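Bernice Ankrah
Long one about setting out fruit on a table, in pieces, because people asked after the last open afternoon.

1/ The table first. I put a cloth down before anything else, and I don't iron it. A plaid one hides juice better than a plain one. Mine have gone through the wash more times than I could tell you and the checks still look fine.

2/ I don't pull the cloth flat to the corners either. Let it bunch up along the back and the sides. Small round fruit rolls, and a few folds will stop a mandarin before it gets to the floor.

3/ Trays. For years I used white dinner plates and they were always too small. Last September I switched to big metallic-looking trays with rounded corners and sloping sides. The slope matters more than the size. You can slide fruit up and out with one hand.

4/ Someone asked where from. A housewares place called Fevgate, on the second floor, past the lamps. They had them with different colored rims. I'm not getting anything for saying so. The clerk didn't even want to give me a bag.

5/ A gold inside makes orange fruit look warmer and green apples look a little sick. I put the apples on something else.

6/ Mandarins. I buy the small ones loose at Espinoza, the produce market, by feel. Heavy for the size, skin a little tight. If the skin moves around like a sock, it's old. Color tells you very little. I've had pale ones that were sweeter than the dark ones out of the same crate.

7/ Quantity, for the people who like numbers. I figure 200 grams of fruit per person if there's other food, and people leave some of that. Kids eat the mandarins first and won't touch pears unless they're cut.

8/ Wash and dry everything the night before. Dry is the part people skip. Wet fruit on a shiny tray leaves spots, and then you're wiping trays with guests in the room.

9/ Narendra Maurya wrote to ask whether I sort by kind or mix. Sort, if people are serving themselves. Mix, if it's going to sit in the middle of a table and mostly be looked at. Mixed trays get picked over and end up as all the fruit no one wanted.

10/ Leave one tray empty at the start. Peels go there, or the second round of fruit when the first runs low. I used to fill every tray right away and then had no place to put anything down.

11/ Drinks at the back, always. A bottle in front gets knocked over by the first sleeve that reaches past it. Back of the table, fruit in the middle, the big tray closest to where people stand.

12/ Don't unload the fruit straight into the tray. Tip it out on the cloth and look at it. You'll find the soft one that way, and you can turn the stem ends whichever way you like before they go in. I do this every time now, even for three mandarins.

13/ Cleanup — shake the cloth outside, then straight into cold water if there's juice on it. Trays get dish soap and a soft rag. No scrubbing pads on the shiny ones. I ruined one that way.

14/ Next one is 19th May, same room, doors open after lunch. I'm bringing the fruit and the cloth. If you have a sharp paring knife you don't mind lending, put your name on the handle.

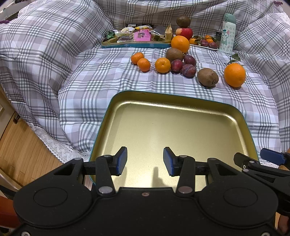
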